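Open afternoon at the Devitz hall, Wastgate

I went to the open afternoon at the Devitz hall in Wastgate on April 4, 2026, mostly to look at the hand. I have been reading about multi-finger hands doing parts handling since January, and my opinion before the visit was that most of this work could be done by a parallel gripper at a fraction of the cost. My opinion after the visit is mostly the same, with two exceptions I will get to.

Registration was capped at 75 people. The hall is past the Nunumton exit, behind the bus depot, and parking is on the street. They ran visitors through in small groups, which meant a wait in a corridor with a coffee machine, and then a reasonable amount of time at each table. I had brought a notebook and a list of questions. I got through most of the list.

There were three stations. The first was a conventional pick and place cell behind a fence, doing what those cells do. It was fast and I have nothing to say about it. The second was a mobile base with a screen on it that was being charged when my group arrived and was still being charged when we left. The third was the manipulation table, and that is where I spent my time.

The system on the table is called Matei. It is an arm with a multi-finger hand, and the task that day was handling control stations: the small push-button boxes you find bolted next to any conveyor or press. The demonstration was run by Floarea Sima, who writes the grasp planning code and who answered questions in the order they were asked, without slides. I appreciated that.

The reason for choosing a control box, as she explained it, is that it is an awkward object in a useful way. The housing is a plain rectangular block, so finding its pose is easy. The top face is the problem. A selector switch and several buttons stick up from it, and a grasp that lands on one of them is a bad grasp even if the box does not drop. On a live station a finger on the wrong button starts or stops something. The boxes at the demo were not wired to anything, but the planner treats them as if they were. Every control on the top face gets a keep-out volume, and a candidate grasp pays a penalty for entering one. The penalty is soft. If no clean grasp exists, the planner will accept a dirty one and log it.

I asked why the penalty was soft and not a hard limit. Her answer was that with hard limits the planner returned nothing too often, particularly when the box was lying at an angle to the arm, and a robot that does nothing is difficult to debug. With the soft version they get a motion every time and a score attached to it. I would want the hard limit on anything that was powered, and she agreed with that. There is a switch for it in the configuration file.

The perception side is plain. One camera looks down at the table from head height, and the pose estimate comes from a model of the box matched against the image. The mat under the box helps, since it is matte and its color is well away from the light gray of the housing. I asked what happens on bare table. The table top is white and the housing is pale, and she said the edge detection gets noticeably worse. They have not fixed this. They use the mat. 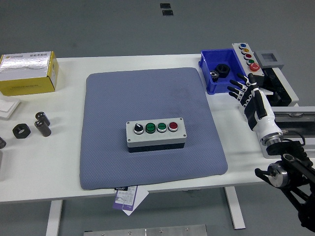
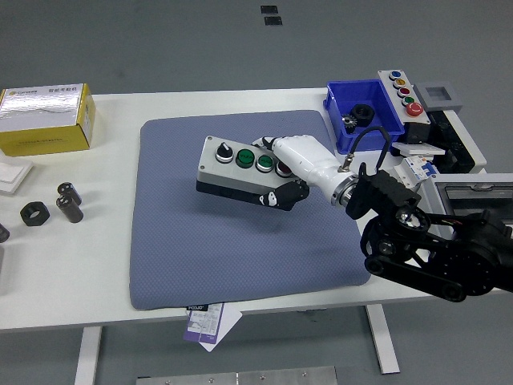
The manipulation table at Devitz. In the first picture the hand is clear of the control box; in the second it has hold of the end with the red button.

The end of the box with the red button is the end nearest the arm, and this is a good illustration of the soft penalty. The fingers go over the top close to the red button, and the thumb takes the near side. I asked whether the planner could be made to prefer the middle of the housing. It can, by raising the penalty weight, but then the wrist has to travel further across the mat and the approach gets slow. The weight they were using was a compromise, and she described it as one.

Now the two exceptions I mentioned.

The first is opposition. A parallel gripper on a box like this has to come in square to the long sides, or else across the ends. If the box is rotated, the whole wrist has to rotate with it, and on a short arm you run into a joint limit sooner than you would think. The hand has more slack. The thumb can close against the fingers with the box several degrees off, and the fingers even it out as they close. I had read this claim in a number of places and had not seen it done with an ordinary industrial part. Sima turned the box by hand between attempts, without telling the planner anything, and the wrist angle changed less than the box angle did.

The second is what happens after the grasp. With a gripper you hold the object and move it. With a hand there is at least the option of holding the box and operating a control on it. They are not doing this yet. I asked if the selector switch was on the plan, as turning a knob while holding the housing would be a much better argument for all those joints than picking the thing up. She said yes, with no date.

Against that, the costs. A hand like this has many small joints and every one of them is a maintenance item. Devitz keeps a log of grasp attempts, and the count on the log when I asked was 3,215 for the current hand. The fingertips get swapped at intervals of up to 800 attempts, depending on what it has been picking up. I do not have a comparable number for gripper pads, but the pads on the machines I work with cost very little and go on with a screwdriver. Nobody at the table wanted to give me a price for a set of fingertips, which I took as information.

Cable routing is the other thing I would look at before buying one. At the wrist, a black cable comes off in a loop. I asked about snagging, because the blue bin was close by and a bin edge is exactly the kind of thing that catches a cable. Sima said the bin position is in the collision model and the cable is not. They leave a margin. I have left a margin on cables myself, and I have also replaced those cables.

A few smaller notes from my notebook, in no order.

The parts in the bin were a gear and a hex nut. They belong to a different task, sorting small hardware, which we were not shown. A man in my group asked to see it and was told that the hand tends to push the nut around the bin before it gets it. I would have liked to see that more than the control box.

The upright button panel on the right of the table is also an object for the planner to deal with, in a different way. It is not picked up. It is the target for a pressing task, with one extended finger, and the panel has an emergency stop at the bottom that is larger than the other buttons. I asked whether it was easier to press for that reason. Sima said the larger head is easier to hit and harder to push down squarely, and that the finger tends to slide if it lands near the rim.

Force readings come from motor current at the finger joints. There is no tactile skin. I asked what the smallest force was that they could detect with confidence and was told it varied by finger, which is a fair answer for current sensing through small gearboxes. It does limit what they can do on buttons. A light click is hard to see in the current, so for the pressing task they go by finger position.

The arm moves slowly. Part of that was the visitors standing nearby, and the speed was limited for the afternoon. The planning time between attempts was short enough that I did not notice it, except once, when the box had been turned nearly end-on to the arm and there was a pause of 2 seconds before anything moved.

The software is their own from the planner down to the hand driver. I asked about the interface, hoping for something I could talk to from a PLC. There is a socket interface that accepts a part name and returns a status code. The status codes are documented. The part names are whatever you called the model when you loaded it, spaces included, and I would expect that to cause trouble for somebody.

I stayed for a second round when the next group turned out to be small. The box was placed straight this time and the results were more uniform, as you would expect. Sima also ran it with the penalty weight turned up, at my request. The approach did get slower, and the hand moved in toward the middle of the housing – not all the way there, but enough to see the difference from where I was standing.

I have asked for the status code document and for the fingertip price again by email. If either one arrives I will add it to this post. The hall is doing another open afternoon later in the year, and the hardware sorting is supposed to be part of it.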